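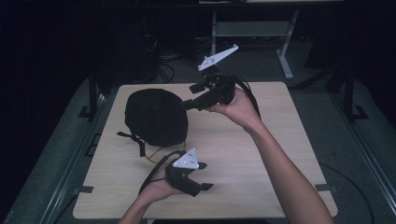 La table de l'atelier, avec le gros dôme noir et ses sangles à gauche, un câble jaune orangé qui fait sa boucle, et une pièce dans chaque main.

Portes ouvertes à l'atelier de Mirkudham : la table du fond

Quelle journée ! On m'avait dit de passer une petite heure et j'y suis restée jusqu'à la fermeture, collée à la même table ou presque. Le 17 juin 2022, l'atelier Drarnent ouvrait ses portes rue Horrocks (la grande porte bleue, celle qui coince toujours), et moi j'adore ça, les établis, les câbles, les outils qu'on a le droit de prendre en main. Je mets donc ma petite galerie en ligne, avec tout ce que j'ai noté au passage !

Le dôme
Ma pièce préférée, sans hésiter. Recouvert de tissu noir, bien rond, posé le bord contre le bois, on dirait une calotte rembourrée ou une coque de casque. Les sangles noires traînent devant sur le plateau et j'aime beaucoup ce côté « on vient de le poser là ».

Les plaques blanches
Deux triangles blancs à petits points foncés, montés sur les pièces noires. Sur tout ce noir, on ne voit qu'eux ! Graphiquement je trouve ça superbe, j'en ferais bien une affiche pour mon couloir.

Les mains
Paumes tournées vers le haut, d'un côté comme de l'autre. La gauche porte la pince noire, toute en angles, avec ses petits doigts courts ; la droite soulève un peu l'espèce de bras noir plein d'articulations et de boutons qui dépassent. J'ai toujours eu un faible pour les photos de mains au travail.

La table
Carrée, claire, effet bois, toute simple. Les mêmes tables servent aux ateliers couture du mois de février et elles sont parfaites, ni trop hautes ni trop profondes (je cherche la même pour chez moi, si quelqu'un a une piste, écrivez-moi !).

Côté pratique : le bus 61 s'arrête au coin de la rue, l'entrée est au 44, et le café coûte 2 euros au comptoir Fitgate, juste en face. Prenez aussi une part de gâteau aux noix, elle est énorme.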